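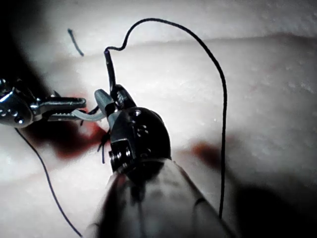
Also ich fand's toll, und wer bei Musicals ständig auf die Uhr schaut, soll halt zu Hause bleiben, schreibt mir jemand unter den letzten Post.

Ich habe einmal auf die Uhr geschaut. Einmal! In der Pause, um zu sehen, ob die Schlange an der Garderobe vor oder nach dem zweiten Akt kürzer sein würde. (Weder noch.)

Gut, dann eben ausführlich. »Sedano«, das Musical, Gastspiel im Kasten. Thread, weil ich heute ohnehin nichts Sinnvolles mehr schaffe.

Zur Lage: Der Kasten hat 1.000 Plätze und vier Damentoiletten. Wer das geplant hat, ist vermutlich selten mit anderen Menschen ausgegangen.

Anfahrt: Auf der Karte stand »5 Minuten ab Bahnhof«. Stimmt, wenn man die Unterführung nimmt und die Unterführung offen ist. Im September ist sie das nicht. Man geht dann oben herum, am Parkhaus vorbei, und kommt in einer Verfassung an, in der man das Foyerbier zum Foyerpreis plötzlich angemessen findet.

Zum Stück. Ein Küstenort, eine Konservenfabrik, zwei Schwestern, ein Erbe. Im ersten Akt will die eine verkaufen und die andere nicht. Im zweiten ist es umgekehrt. Warum, wird gesungen, aber leider gleichzeitig mit dem Schlagzeug. 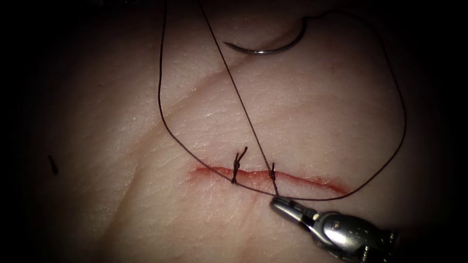
Die Tonabmischung ist überhaupt mein Hauptproblem. Ich saß in Reihe 14, also da, wo die Regler eigentlich hinhören sollten, und habe vom großen Duett die Wörter »Hafen«, »niemals« und »Mutter« verstanden. Daraus kann man sich allerdings fast alles zusammenbauen.

Die Sakov-Produktion vom letzten Jahr im selben Haus klang übrigens einwandfrei. Am Saal liegt es also nicht. Das schreibe ich nur, weil die Theaterleitung auf Beschwerden grundsätzlich mit der Akustik von Sälen antwortet.

Was wirklich gut ist: das Ensemble. Die Fabriknummer vor der Pause, alle am Fließband, Schürzen, Stepptanz auf Blechdosen — dafür würde ich noch mal hingehen. Und die jüngere Schwester hat eine Stimme, bei der sogar der Bonbonraschler neben mir aufgehört hat.

Bühnenbild: eine Drehbühne, die sich dreht. Oft. Ich glaube, man hatte sie gemietet und wollte was davon haben.

Preise, weil gefragt wurde: zwei Karten, Parkett, mit Gebühr, Systemgebühr und Druckgebühr fürs Selberausdrucken 174 Euro. Im Rang soll man besser hören, sagen die, die im Rang saßen. Die sagen das aber immer.

Altersempfehlung ab 10. Passt. Es wird einmal geflucht und zweimal geküsst, und die Beerdigung ist so kurz, dass man sie beim Husten verpassen kann.

Hinterher waren wir im Barico gegenüber. Küche bis 23 Uhr laut Schild, bis 22.30 Uhr laut Kellner. Es gab noch Oliven.

Und nein, ich habe nichts gegen Musicals. Ich gehe in jedes. Das ist ja das Teure daran.

Nachtrag für alle, die wegen der Unterführung fragen: am Parkhaus links, NICHT durch das Parkhaus. Die Tür auf der anderen Seite geht nur von außen auf.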